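Haldane Rule (robot hands)

The Haldane rule is a practice for placing visual reference markers on multi-fingered robot hands and for checking them before a hand is used in recorded trials. It was drafted at the Haldane workshop and later adopted, with changes, by the Relton and Birneck laboratories. The rule covers physical hands and their simulated models.

Scope

The rule applies to square black-and-white markers fixed to the rigid body of a hand. Markers on moving finger segments are excluded and fall under a separate annex.

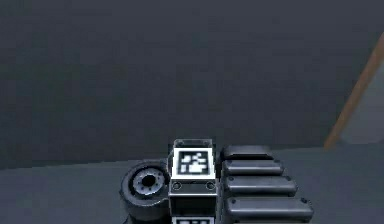

Text: Bereket Yimer | Technical review: Jae-hoon Yook

Requirements

A marker must sit on a flat face, with its edges parallel to the edges of that face. Screw holes and seams may not cross the black border. On the simulated hand, the upper marker lies on the white block between the cap plate and the seam, and the two screw holes are below the seam. Where a hand carries more than one marker, each must have a different pattern, and the offset between them is entered in the model file.

Verification

Pose is estimated over 200 consecutive frames with the hand at rest. The test is repeated in simulation using the same lens parameters. A model that passes is given a revision number and may not be edited without a new test. The Polik edition raised the frame count to 1000 for hands mounted on moving bases.

Partial views

A marker with any part of its border outside the camera view is treated as absent. Earlier drafts allowed estimation from three corners.

See also: Camera calibration; Hand-eye calibration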